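# Buying Hand-Held Grippers: Questions We Keep Getting

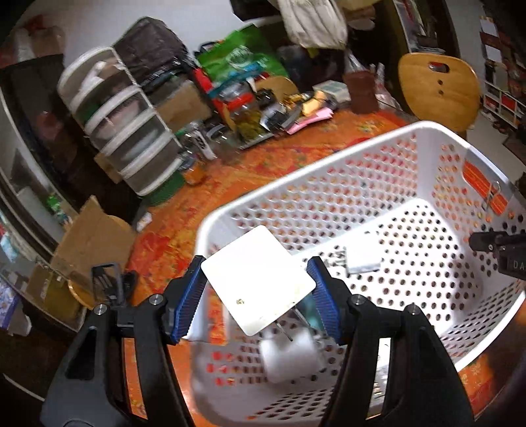 **Ruoxi Yan**
Equipment planning, Polateck

Every budget season the same messages arrive, usually late in the afternoon and usually with the word "quick" in the subject line. I have put the answers in one place. If your question is missing, it may be in the onboarding notes, or it may be one I was hoping to avoid.

## Before you spend anything

### Do we need a robot arm to start?

No. A hand-held gripper is a tool with two fingers that a person carries to the work, and for collecting pick-and-place recordings in homes it is where most of our partner teams begin. The arm can wait until you have recordings worth giving it. I have seen the purchase order go the other way around. Those arms are very clean.

### How much should we set aside for the first round?

Our planning figure is $2,375 per station. That covers one gripper with its camera and mount, a spare set of finger pads, storage for the recordings, and a small allowance for household items. It leaves out operator pay, which belongs on its own line and will be larger than you want it to be.

Shipping is also separate. Weidong Zheng in purchasing will quote it for your address if you send him the address. Please send him the address.

### Can we get by with one station?

For a pilot, yes. For anything with a deadline, plan on three. One will be in use, one will be charging or having its files copied off, and one will be with whoever borrowed it.

### What does the home need to provide?

A table, decent light, and a person willing to have the table used for hours. We prefer rooms that are being lived in. A patterned tablecloth, a drawer tower, a shopping bag and a cardboard box at the back of the table are all welcome, and you will never need a line item for them. One team submitted a budget for "clutter, assorted." I returned it with a suggestion that they look in their own kitchen.

## Grippers and parts

### Kirkano or Egilsson?

We have bought from both and I am still on speaking terms with both.

- **Kirkano:** lighter in the hand, simple to open up, parts sold individually. The manual reads as though it was written on a train.
- **Egilsson:** heavier, better manual, longer wait. Parts come in kits, so you will own a lot of washers.

If your operators work long sessions, weight matters more than anything on the spec sheet. Ask for a loaner and have an actual operator hold it for an afternoon. A manager holding it for a minute and saying "feels fine" is not a trial.

### Do we really need spare finger pads?

Yes. The ridged pads do the gripping, so they do the wearing out too, and they pick up lint, crumbs and whatever was on the table. We budget one spare set per gripper at purchase and another at the halfway point. Keep the old ones in a bag labeled OLD. A bag labeled PADS will be opened by someone in a hurry.

### Does the pad color matter?

For holding things, no. For your recordings, stay with one color through a project. If you start in blue, finish in blue. I approved a mixed order once because it was cheaper, and I have heard about it since.

### What about thin, flat things?

They deserve their own week in the plan. A small square the size of a coaster sounds like the easiest item on the list and gets the least time in every schedule I review. Lifting it is one job, tilting it is another, and letting go of it over a basket without it landing somewhere creative is a third. Double whatever number you wrote down.

## Objects and containers

### Which objects should we buy?

Fewer than you think. Start with what the home has, then fill the gaps. Our starter list has 44 items, and most teams end up buying up to 24 of them. The rest turn up in drawers.

The list leans toward small and dull: little blocks, flat pads, bits of metal, paper pads, small boxes. Dull objects are cheap to replace when they go missing. They will go missing.

### Do we need special bins?

A plastic laundry basket with round holes does the job and costs less than the shipping on anything with "bin system" in its name. It is wide enough to forgive a poor release, and small things show up well against a white bottom.

Two purchasing notes:

1. Decide about store labels and tags before the first session. Leave them on or take them off, but do the same for every basket at the site.
2. Buy the spare basket at the same time as the first one. Stores change their stock, and "nearly the same basket" has started more email threads here than payroll has.

### Can we charge a phone stand to the project?

If it holds a phone that is used for the session, yes. If it holds a phone that is showing a soccer match, Weidong would like a word.

## Software and storage

### Is Stimen required?

Stimen is the session log our reviewers use, so in practice, yes. It is included in the station figure for the first project. After that it renews in November, which I mention because every year somebody is astonished by November.

### How much storage should we buy?

More than the vendor calculator suggests. The calculator assumes that people delete bad takes. People keep bad takes, rename them "final," and copy them twice.

Buy drives in pairs, label both, and keep the second one in a different building – a different drawer is still the same building.

## Planning the calendar

### How long from order to first session?

It depends on the vendor and on how fast your side signs things. Ask for a lead time in writing, then add the time your own approvals took on the last purchase. Use the real number. It's in your email.

### Should we lease?

Leasing makes sense if you expect to change gripper models between projects. Otherwise you will pay for the thing and still have to give it back. The exception is the arm, if you insist on one early: lease that, and read the cancellation terms before you name it.

### What gets forgotten most often?

Screws. Get the size from the vendor and order a bag of them with the gripper. Next is a small screwdriver that fits them, which should live with the station and will try to move into somebody's car.

### Who approves an order?

Anything within the station figure can be signed by your site lead. Anything above it comes to me with one paragraph saying what it is for. "Future needs" is not a paragraph.

Quotes, addresses and missing parts go to Weidong Zheng. Budget templates come from me, and the current version is the one without "copy of copy" in the title.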